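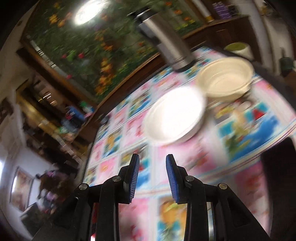
A table in the function room at Flunico, where the lunch will be held.

Flunico moves its seniors' lunch to Tuesday

The weekly seniors' lunch at the Flunico neighbourhood centre will move to Tuesday from the start of April, and the price of a meal will go up for the first time in six years. The centre has confirmed that a full plate with soup, tea or coffee will cost $7. Children who come with a grandparent will continue to eat free.

The reason for the change is the kitchen. Until now the lunch has shared it with the Flusesik bakery school, which needs the ovens from early morning and often has not finished when the first guests arrive. Last winter the meal was late on six occasions, and once the soup had to be heated on a camping stove in the parking lot. "We did not want to choose between the bread and the lunch," the centre wrote in its newsletter. "Now both can have the whole kitchen, but on different days."

In the past year the centre served 3294 meals. Many of the guests live alone in the apartment buildings along the harbour, and for some of them it is the only warm meal of the week which they do not cook themselves. The function room has seating for 130 people, and before the holidays it was full twice. On those days a second sitting was organized, and the same will be done again if the demand is high.

Doors will open at half past eleven and the food will be served from noon. Guests no longer need to buy a paper ticket in advance. It is enough to give your name at the front desk or to telephone before four o'clock on the previous afternoon. The booklets of old tickets remain valid until they are used up, also those which were bought at the lower price.

The menu will stay much the same. The pea soup and the fish pie are the most requested dishes, and both will appear every month. New on the list is a vegetarian stew, made with beans and squash from the Drunduvness community garden. The garden has promised to deliver vegetables as long as the season allows it, and will bring its surplus herbs as well. Guests are welcome to take a bunch home.

There was some worry about transport — the community bus does not run through Drunduvness on a Tuesday morning. The taxi company Jin has agreed to make two trips from the Drunduvness library, at eleven and at half past eleven, and to bring the passengers back at two. The ride is free for guests of the lunch, but seats must be reserved together with the meal. A vehicle with a wheelchair ramp can be ordered at the same number.

The card players, who used to stay in the room after dessert, will also move to the new day. They may keep the room until four. The choir is not affected and will practise in the evening as before.

The centre is still looking for two people who can wash dishes from one o'clock. No experience is necessary and lunch is included. Those who are interested can leave a note at the front desk, which is open on weekday mornings.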